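Lists > Sindora Neighbors > April > Re: Crosswalk at Pirzada Street

From: Malathi Palaniappan
Date: Apr 6, 2018

Asif Abbasi wrote:
> Does anyone know if the council is still taking letters on the
> crosswalk? I was told the money had gone to the parking lot.

Hi Asif, and hello to everybody else,

Yes, they are, and please do write! I called the town office and had a lovely long chat with Etornam Lamptey, who told me the vote has been moved to July. We have 77 letters so far and I would dearly love to see 100 (my own took me two evenings, but I do go on a bit).

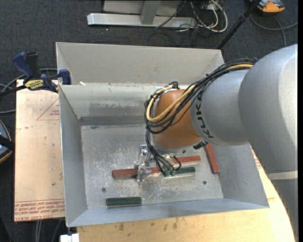 KUKA robot arm reaching into a sheet-metal bin.

The parking lot money is separate, by the way. It comes out of the downtown budget, and ours is under street safety, so don't let anyone put you off. If you walk your kids down Pirzada at 8 in the morning, say so in your letter. Naheed has stamps if you need them.

Warmly,
Malathi

Contact the list owner | © 2018 Sindora Neighbors | Back to top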